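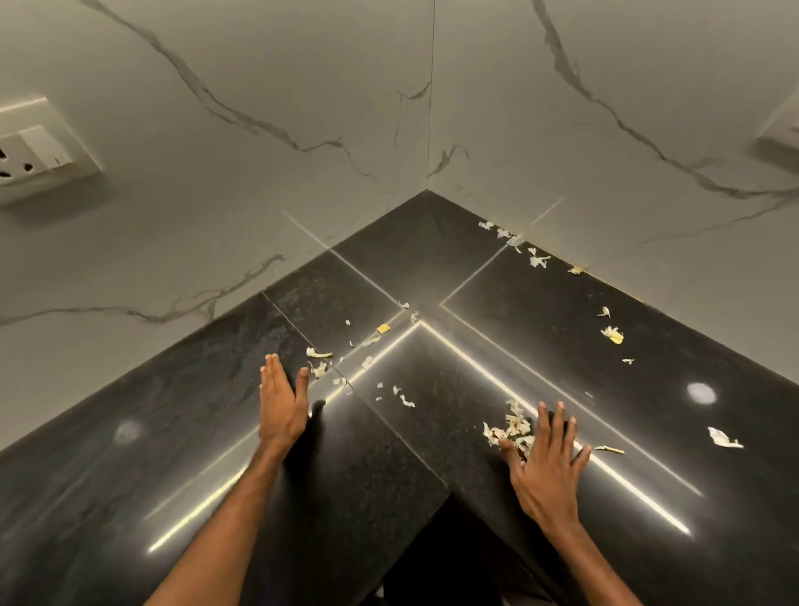

The gauge at Orncombe read 900 millimetres at dawn. Josefien Dierckx wrote the figure in the log, then checked February's entries. The river had been 40 lower on every page.

Rimantas Laur came up the ladder with the spare float. "Flastbridge says theirs hasn't moved."

"Theirs is upstream."

"By 4 kilometres – it should have moved first."

She fitted the float, closed the housing and waited for the needle to settle. It read 900. She initialled the entry and left the remarks column blank.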